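Ondel Lane Assist Retrofit Kit
Pre-Acceptance Safety Checklist, Road Portion
Prepared for: Granmont fleet office
Prepared by: Pearce, vehicle inspection
Inspector and safety driver: Ryan Cropper
Kit software build: 284
Status: issued for comment, December 24, 2025

Scope
Covers the trial unit as fitted to one passenger car and driven on public two-lane roads. The kit steers within a marked lane and hands back to the driver when it loses confidence in the markings. It does not brake or accelerate. Bench results are in the Brakuswood report and are not repeated. Result codes: OK, OK/C (accepted with comment), OPEN (supplier action required), NT (not tested).

Section A. Before moving off

A1. Main harness seated, both latches closed. OK.
A2. Steering motor bracket bolts at marked torque, paint witness lines unbroken. OK.
A3. 12 V supply fused at the battery end. OK/C. Fuse holder is correct but sits low. A splash cover should be in the kit, not on the options list.
A4. Manual override by steering force, engine on, car stationary. OK. Same effort left and right by hand feel. Gauge reading to be added at final acceptance.
A5. Kill switch reachable with belt fastened and seat fully back. OK/C. Reachable for this driver. A shorter driver should repeat the check.
A6. Windshield clean inside and out in front of the kit sensor. OK.
A7. Dashboard clear of loose items. OK.
A8. Start-up self test completes without fault code. OK/C. One restart needed on the first attempt. Code not stored in the log. See F2.

Section B. Country section

B1. Engages only with two valid lane boundaries. OK.
B2. Holds lane on straight road, light traffic. OK.
B3. Holds lane through right-hand bend without touching the inside edge line. OK/C. Kit keeps a slightly wider margin from the center than I would. On tight right-hand bends this uses up room on the inside, where the shoulder is gravel and the pavement edge is in poor condition. Supplier to confirm whether lateral offset can be set by the fleet or only by the installer.
B4. Cracks and seams not followed as lane lines. OK. Several passes over the bend shown, no steering input toward the cracks.
B5. Tree shadow across pavement. OK. No hand-back.
B6. Strong glare on light pavement. OK/C. Confidence bar dropped by two steps and recovered. Contrast between white paint and sunlit asphalt is low in these conditions. The manual says "bright conditions supported" and gives no limit. A limit is needed. 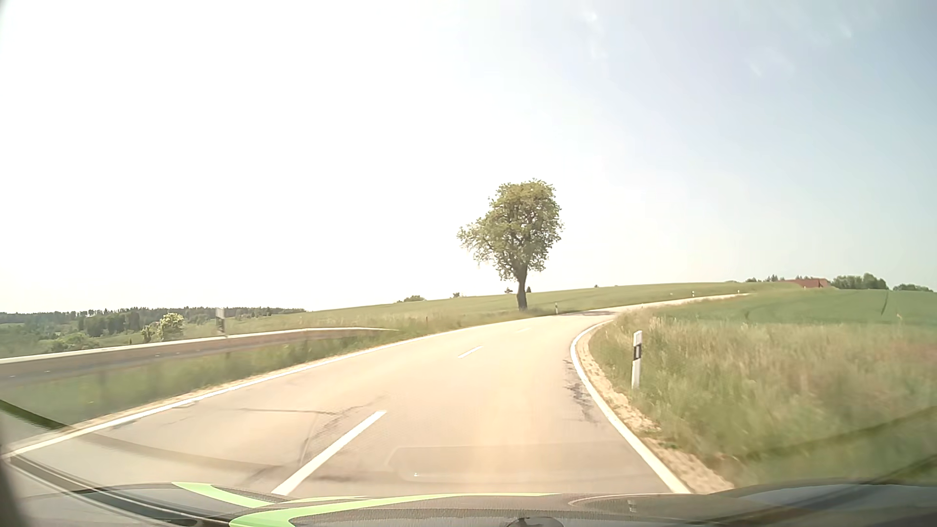 Country section, items B3 to B6. Right-hand bend, cracking just inside the right edge line, shadow at the tree.

B7. Guardrail on the left not treated as a lane boundary. OK.
B8. Oncoming vehicle in bend. NT. To be scheduled on a closed course.
B9. Vehicle ahead hiding the center dashes. OPEN. Kit dropped out without the early chime described in the manual. Final alarm did sound. Reproduced twice behind a van.

Section C. Built-up section

The supplier lists built-up roads as "limited use." Granmont's drivers will go through villages with the kit switched on whatever the manual says, so the section was inspected in full.

C1. Behavior where the left side has a curb and no solid edge line. OK/C. Kit stays engaged on the center dashes and right edge line. This is acceptable, but it conflicts with the wording of B1 in the supplier's own specification ("two valid boundaries of the same lane or adjacent lane"). Wording to be corrected.
C2. Faint broken line at mouth of side entrance. OK. No pull toward the opening in either direction of travel.
C3. Manhole cover in lane. OK. No steering reaction.
C4. Uphill crest with change of direction. OK/C. The center dashes ahead become few and faint. Confidence bar dropped by one step near the crest. Driver had hands on the wheel throughout, as required by the trial rules.
C5. Pedestrian at curb. NT. Outside the function of the kit, but the quick-start card should say so in plain words.

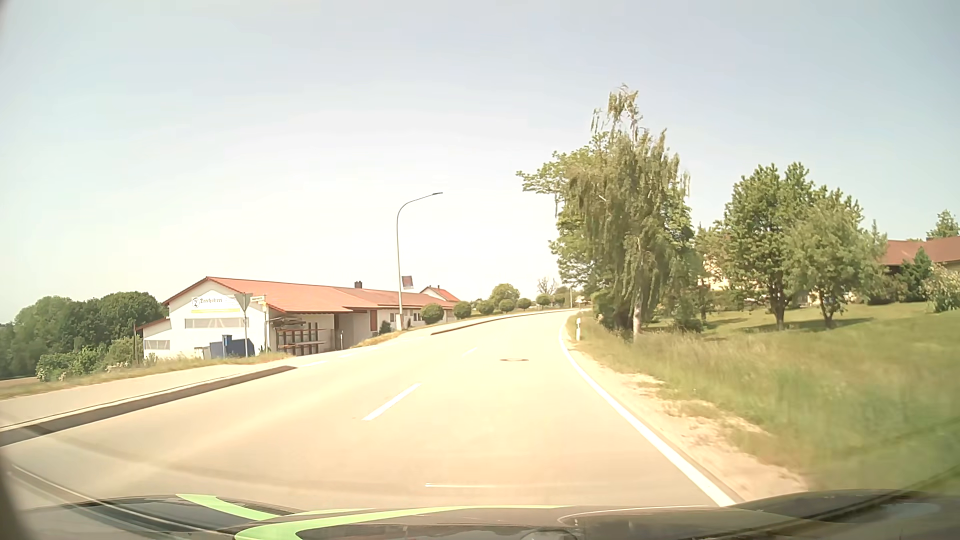 Built-up section, items C1 to C4. Side entrance on the left, manhole cover in the lane, bend toward the crest.

Section D. Hand-back and alarms

D1. Audible alarm heard over normal cabin noise. OK.
D2. Audible alarm heard with side window open and fan on high. OPEN. Barely heard. Volume cannot be raised by the user.
D3. Steering torque fades on hand-back, no step. OK. Smooth in all 13 deliberate hand-backs.
D4. Kit stays off after driver override until re-armed. OK.
D5. Hands-off warning. OK/C. Light resting pressure from one hand is enough to keep it quiet.

Section E. After the drive

E1. Bracket witness lines unbroken. OK.
E2. Motor housing temperature by touch. OK. Warm, could be held.
E3. Harness chafing at column. OK/C. No wear found. Clip spacing at the lower column is wide, one extra clip recommended.

Section F. Paperwork

F1. Installer manual matches fitted parts. OK/C. Bracket drawing is one revision behind.
F2. Fault log retained after power loss. OPEN. Log is cleared if the battery is disconnected.
F3. Service interval stated. OK. Steering motor inspection at 4000 hours. Basis for the figure requested from supplier.

Comments returned

Granmont: Do the open items stop us from ordering?
Pearce (R. Cropper): B9 and D2 do. F2 can follow in a later build if the date is put in writing.
Granmont: Our vans have a more upright windshield than the trial car. Does the result carry over?
Pearce (R. Cropper): No. Sections A and B to be repeated on one van, B6 in low sun. Allow a full day.
Ondel: D2 accepted. B9 under investigation, please send the log from the van passes.
Pearce (R. Cropper): Sent. Retest proposed for March.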